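Section 4: Folding and Putting Away Linens on the Bed

This section covers the bedroom part of the household guide. It assumes you have finished Section 3 (Sorting) and that whatever you plan to fold is clean and fully dry. If you skipped Section 3, go back. Folding a mixed pile is how you end up with dishcloths in the pillowcases.

A word on claims before you start. The Ristus storage booklet that many readers own says a family's linens can be folded and shelved in 10 minutes. I have never managed it, and I have tried with the booklet open beside me. The Ondimard method, with its color cards and its file-style folding, does look good on the first day. Whether it looks good by the end of April is something the Ondimard leaflet doesn't discuss. What follows is plainer than either one. It was worked out in an ordinary bedroom in Rusville, and I have left out the steps that made no difference.

4.1 What you need

A bed with the top cover pulled reasonably smooth
The items to be folded
A shelf or a section of wardrobe with some free space
A small box or tray for odds and ends

You don't need a folding board. Haslam sells one, and I used it for a month. It folds T-shirts to one size, and it is no help at all with a towel or a sheet. If you already have one, use it for shirts and put it away for the rest of this section.

4.2 Preparing the bed

1. Move the pillows to the head of the bed. They don't have to come off.

2. Pull the blanket or cover flat with both hands, working from the middle outward. You want a surface without ridges. A hard crease underneath will print itself onto thin cotton.

3. Fold any top sheet or spare blanket back so that it lies along one side or hangs over the far edge. Leave yourself a clear area at least as wide as your largest towel.

4. Open the wardrobe now, before your arms are full.

5. Lay the first cloth down on the cleared area and let go of it completely. Look for the two long edges.
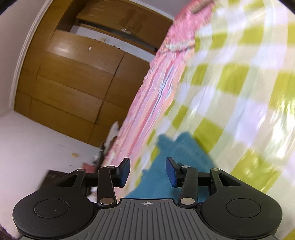

Start with the small, soft pieces and leave the sheets until last. Most guides tell you to do the reverse, on the theory that getting the big job over with keeps you going. I found that the folded sheets then sat on the bed and took up the space I needed for everything else.

Note: If your bed cover has a check or stripe, use it. A line of squares is as good as a ruler for keeping an edge straight, and it costs nothing. Several of the folding mats on sale are just a printed grid.

4.3 Folding fuzzy and plush cloths

Fuzzy cloths are the ones that people complain about. They cling to whatever is underneath, they don't hold a crease, and the edges disappear into the pile. The method for flat cotton doesn't carry over, whatever the packaging says.

1. Pick the cloth up by the middle of one short edge and give it one shake. Once is enough. More shaking only moves the lint onto the bed.

2. Lower it so that the far edge touches down first, then bring the near edge toward you. Don't drop it in a heap and try to spread it afterward.

3. Smooth it with the flat of your hand in the direction of the pile. If you can't tell which direction that is, stroke it both ways and choose the way that feels softer.

4. Fold it in half, long edge to long edge. The edges won't match exactly. Leave them.

5. Fold it in half again the other way. Press down lightly and hold for a moment.

6. Stop there. A third fold makes a thick, springy block that opens up on the shelf.

Caution: Don't iron a plush cloth to make the fold stay. The pile can flatten or melt, depending on the fiber, and the crease won't last through the next wash.
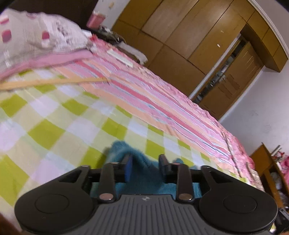 Fuzzy teal cloth on the checkered blanket. The striped sheet is over to the side.

4.4 Folding striped or patterned sheets

Stripes are useful for the same reason checks are. You can see at once when you have drifted.

1. Find two corners on the same short side. Put one hand in each.

2. Bring the corners together and check that the stripes on the top layer run the same way as the stripes below. If they cross, you have hold of the wrong corner.

3. Lay the folded edge along the side of the bed and walk around to straighten the other end. Reaching across doesn't work on anything wider than a single bed.

4. Fold in half lengthwise, then in half again.

5. Fold from the short end toward the middle, and once more, until the bundle fits your shelf. Measure against the shelf and ignore the diagrams. The shelves in those are always deeper than mine.

Fitted sheets: I have read many sets of instructions for folding these into a perfect rectangle. Nipon Sriwong, who tested this section for me, watched me try three of them and then rolled his up and put it in a pillowcase. His took up no more room than mine did. Roll it.

4.5 Pillows and pillowcases

Spare pillowcases fold in thirds along the length and then in half. Keep each set together by sliding the folded pieces inside one of the cases. I was doubtful about this tip when I first came across it, and I still think it wastes a case, but it does keep the sets from wandering off.

A blanket you use most nights doesn't need to go into the wardrobe. Fold it and keep it at the head of the bed with the pillows.

4.6 Clearing the small things

Beds collect objects. Boxes, sticks and bits of packaging all turn up there, and they end up folded into things if you let them.

1. Before each large fold, run your hand over the surface.

2. Put anything that isn't cloth into the box or tray from 4.1.

3. Empty the box or tray when you finish. Don't store it full. If you do, you have started a junk drawer with no drawer around it.

Caution: Check for thin, hard items such as slats and rods before you kneel or lean on the bed. They are easy to miss on a busy pattern, and they can snap or poke through a sheet.

4.7 Loading the wardrobe

1. Heaviest items go on the lowest shelf.

2. Put the folded edge facing out so you can take one piece without dragging its neighbor along.

3. Stack plush cloths no more than four high. A taller stack leans, and then you are back to 4.3.

4. Leave a hand's width free at the top of each shelf.

The Ristus booklet recommends lavender bags between the layers. I have used them and I have gone without, and couldn't tell the two shelves apart after two weeks. Buy them if you like the smell.

4.8 If it goes wrong

The stack falls over. It is too tall, or the bottom piece is the wrong size. Take out the bottom piece first.

The cloth won't lie flat. It may still be damp in the middle. Hang it up again and fold it later.

Creases show on the top sheet. The cover underneath wasn't smooth. See 4.2, step 2.

Everything is folded and there is no room. No folding method will fix this, including the ones that cost money. Go to Section 5 — Reducing What You Keep — and come back with fewer towels.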